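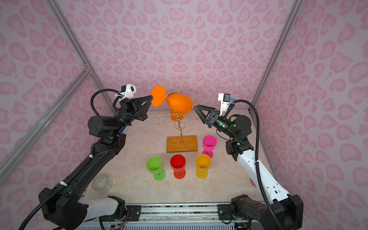 28/02/2021

Escrevo depressa que a água do arroz está quase a ferver. Dia inteiro de volta da maquete e ainda não está. Falta o meio do livro, como sempre. O princípio eu sei, o fim também, o meio é um monte de provas em cima da cama e eu a dormir no sofá há três noites para não lhes mexer.

Contei hoje as digitalizações todas: 291. A Pusto quer 49. Nem mais uma, diz o mail, por causa dos cadernos e do custo da cosedura. Percebo. Mas cortar dói na mesma. As da lota estão quase todas fora, menos a do homem a lavar o chão de costas, essa fica nem que eu a pague do meu bolso.

Chamada com a Quyên Đoàn de manhã, a ligação a cair de cinco em cinco minutos. Ela acha que o retrato da minha tia não pode abrir o livro. Muito pesado, diz ela, fica toda a gente à espera de um livro sobre luto e depois aparecem barcos. Discuti um bocado. Depois desliguei e troquei e pronto, tem razão. A tia passou para a segunda metade, a seguir à janela do quarto. Abre agora com a estrada de terra, vazia, aquela com o risco do lado esquerdo. O risco fica. Não vou passar uma tarde a limpar pó de um negativo que andou no bolso de um casaco.

Coisas que ela disse e que não quero esquecer:
– duas verticais seguidas cansam, pôr sempre uma página branca pelo meio ou uma horizontal
– o mercado de Agosto está com cor a mais ao pé do resto (é verdade, foi outro filme, o barato)
– legendas no fim, todas juntas, corpo pequeno
– não explicar a aldeia no texto de abertura. "Já está nas fotografias". Está? Não sei se está.

O texto de abertura, aliás. Tenho quatro versões e não gosto de nenhuma. A primeira parece uma candidatura a bolsa. A segunda é a minha mãe a falar. A terceira é boa até à quarta linha. A última escrevia às duas da manhã e tem a palavra "memória" seis vezes, que vergonha. Vou pedir ao meu irmão que me conte outra vez a história do poço e transcrevo tal e qual, talvez sirva. Ele conta melhor do que eu escrevo.

Almocei de pé. Iogurte e metade de uma maçã. 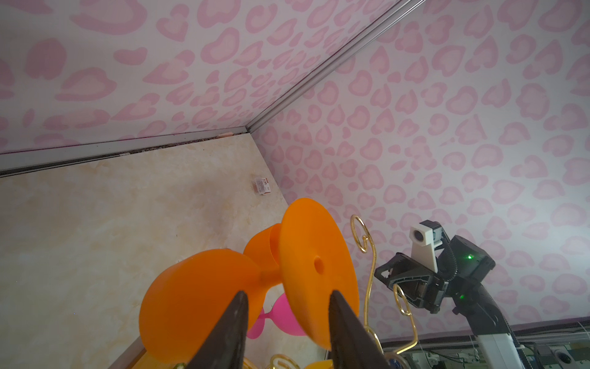 Da parte da tarde, sequência outra vez. Pus tudo no chão do corredor, em fila, e andei para trás e para a frente de meias. Funciona melhor do que no ecrã, no ecrã acho sempre tudo bom. No chão vê-se logo onde é que uma pessoa tropeça. Tropecei na barbearia. São três fotografias da barbearia e só uma é que presta, a do espelho, as outras duas estão lá porque me custou convencer o senhor a deixar-me entrar. Isso não é razão para ficarem num livro. Tirei as duas. Depois voltei a pôr uma. Depois tirei.

Fiquei em 44 certezas e 13 talvez. É fazer as contas, tenho de escolher cinco dos talvez e deitar fora os outros oito. Amanhã. Hoje já não vejo nada, já me parecem todas iguais.

Ligou a senhora da Zoltlow por causa do papel. O que eu queria esgotou, não sabem quando volta a haver, com isto tudo fechado os camiões vêm quando vêm. Propôs outro, um bocadinho mais amarelo, não revestido. Vai mandar amostras pelo correio. Tenho medo do amarelo nos cinzentos das fotografias de nevoeiro, que são as que me interessam mais. Mas também tenho medo de esperar até ao verão e perder a vontade. Pedi que imprimissem a página do cais nas duas versões, a ver. Disse-me que sim mas com voz de quem diz que sim a toda a gente.

Dinheiro: a Pusto paga metade da impressão, o resto é comigo e com as pré-vendas. Não quero fazer pré-vendas. Detesto pedir. A Quyên diz que não é pedir, que é vender um livro, e que se eu tenho vergonha de vender o livro então para que é que o faço. Fiquei calada um bocado. Não respondi bem, disse que tinha a sopa ao lume.

O Riquelme respondeu finalmente sobre a exposição. Continua de pé "em princípio", quando se puder abrir portas. Parede comprida e mais a salinha pequena do fundo. Quer provas grandes, sem moldura, presas com ímanes. Gosto dos ímanes. Não gosto de "em princípio". Ninguém tem datas para nada neste momento, a culpa não é dele, mas queria uma data só para ter medo de alguma coisa em concreto.

E a carta à D. do café, que ainda não escrevi! Tenho de lhe mandar a prova dela antes de o livro ir para a gráfica. Prometi-lhe. Ela disse que só queria ver se estava penteada. Está penteada. Selos, comprar selos.

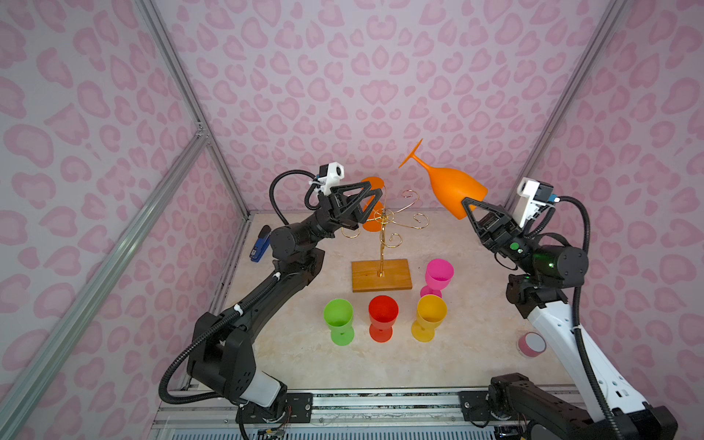

Notas técnicas

Scanner Betness a fazer outra vez a faixa clara do lado direito. Limpei o vidro, desliguei, liguei, mudei de cabo. Melhorou nos 35 mm, no médio formato continua. Se virar o negativo ao contrário e depois inverter no computador a faixa cai no céu e quase não se nota. Batota, mas serve para a maquete. Para os ficheiros finais tenho de mandar fazer fora, perguntar preço.

Refazer: janela do quarto (sombras empastadas, subir um nadinha), cais com nevoeiro (a última prova saiu esverdeada, ver perfil), mãos com as redes (horizonte torto, muito pouco, mas agora que vi já não deixo de ver).

Não refazer: a estrada. Está bem assim. Deixar em paz.

Nomes dos ficheiros uma desgraça. Tenho "final", "final2", "final boa" e uma que se chama "esta". Passar tudo a números antes de mandar à Quyên, senão ela mata-me. Cópia no disco azul feita, cópia no outro não.

Pesar a maquete quando estiver cosida, para saber os portes. Linha de linho encerada, ainda deve haver na gaveta. Agulha partiu, comprar duas.

Rolo que estava na máquina desde o Natal: revelei ontem à noite, um minuto a mais por distracção. Denso mas aproveita-se. Tem a minha mãe à porta com o avental e o cão desfocado a passar. Bonita. Não é para este livro. Ou então é um dos talvez, e ficam catorze. Não, não, não.

O arroz pegou. Vou raspar o tacho e ligo ao meu irmão por causa do poço, antes que ele se deite.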